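Open day at Gistanum: an afternoon at the hand-gripper station

I had meant to write this up the same evening, but the drive home from the Gistanum open day was longer than I remembered and the dog wanted his supper, so you are getting it a few days after 1st September. I hope the details have kept.

We signed in at the front desk (I was visitor 1635, which I thought was a lovely big number until I learned they have been using the same roll of stickers for years) and were sent down the hall with paper cups of very decent coffee. Most people went left to see the big palletizing arm. I went right, toward Avetora, because Violeta Lucero had promised in her invitation that she would show anyone who asked how the station is looked after from one morning to the next, and that is just the kind of thing I like to hear about.

Avetora is a table station. A person works at it with a pair of hand-held grippers, and what the grippers do gets recorded and later used to teach an arm named Arno, who lives in the next room. Violeta talked us through her morning routine first, and I scribbled as fast as I could. She checks that the table hasn't crept, presses down any tape that has started to lift, and then goes over each gripper: finger pads wiped, screws snugged by hand, cable followed with her fingers from one end to the other in search of a kink. The cables cause her the most grief by far! She told us about a whole morning lost to one bad connector, and she still sounded cross about it.

Then came the part with the box, and we all shuffled in closer.

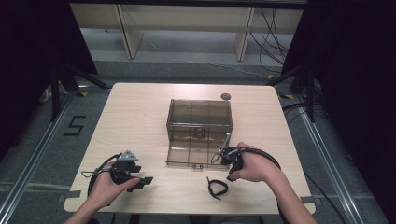 Both grippers at the Avetora table, with the brown plastic box open between them.

The box is a plain see-through thing with a folding lid and a little clasp, and it is harder on a gripper than you would think. Zeyu Qiu, who keeps the repair log, explained that thin lids and small catches show up a worn pad long before a big solid object does, so he likes to have a box like it on hand after any repair. If the pads slip, he changes both of them as a pair and starts a fresh line in the log. The last entry was number 2676, in very neat handwriting. I asked whether he ever swaps just one, and he looked at me the way my mechanic does when I ask about tires.

I liked how the cable is led back over the hand and along the forearm on the right side. Zeyu's advice on cables in general was to leave enough slack for the elbow and then a bit more, and to try the full reach before fixing anything down.

A man from Ojeda wanted to know how long it takes to train somebody on the upkeep. Two days, Violeta said, and then a good while of being patient with them.

I missed the palletizing arm completely and caught only the end of the talk in the canteen, but there was still cake. If you go next September, wear flat shoes and ask Zeyu to show you the log.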